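Courses > Robotics Technician Certificate > Unit 2 > Handout: Good practice at the bench

Good Practice for Tabletop Pick-and-Place
Notes for the Hedberg evening group, prepared by Humaira Arain
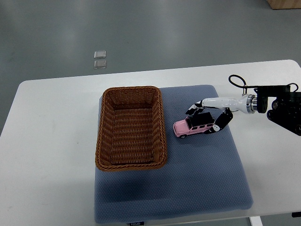 1. Before you power anything up

Welcome back, everyone - I hope January was kind to you. Most of what follows is plain good manners around a machine, and I'd ask you to read it through even if you did the Lotcombe short course last year, as we do a few things differently.

Set the work on a cushioned mat, never straight on the bare tabletop. A hand that comes down a little too low will then press into something with some give, and the fingers (and your budget!) will thank you. Lay the mat flat and put the basket where the hand can reach it without crossing the edge of the table. A small toy car is a lovely first object, by the way, because it has a clear front and back and you can write down exactly which way it was facing.

2. While the arm is live

Keep your own hands off the table. I know how tempting it is to nudge the object into a better spot, and I've done it myself in my younger days, but please stop the arm first, wait until your partner has said "stopped" out loud, and only then reach in. One person drives and one person holds the stop button. Swap after 13 tries, or sooner if you're getting tired.

Check that the cable has slack through the whole reach - not just at the start - and keep it well away from the fingers.

3. Speed and grip

Our house limit for new students is 200 millimetres per second. Atif Gilani may let you go over 200 once he has signed your sheet, and he's quite generous about it if you ask nicely. Close the fingers gently around the body of the object and pause before lifting.

4. Writing it up

Log every try in the Bangash book, misses included, with your initials and the starting position. Sheets for this unit go in the tray by the door.

Hedberg Robotics Program | Contact: Humaira Arain | Updated 2021-02-01 | Back to top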